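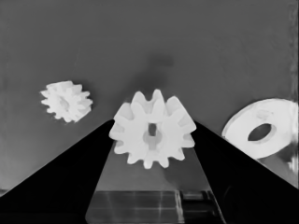 I'd promised Clutley a verdict by lunch: Tarar fingers or the Dondavport ones. Run 916 and I was still dithering! The Tarar pair hugs a gear nicely (I'll give it that), but the wrist dips like a tired heron.
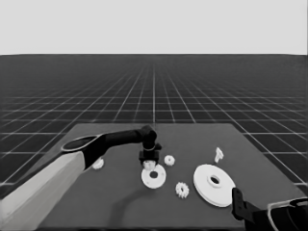
So I swapped the controller gains again, made tea, and told the simulator it was a lovely simulator. Over 2000 runs in the queue. My tea went cold at 1303.
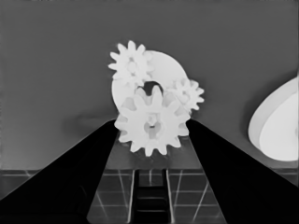 Erkdale Gripper Club | Stories from the bench

"Well?" came the message from Clutley.

"Tarar," I typed, and then, being me, asked for 500 more.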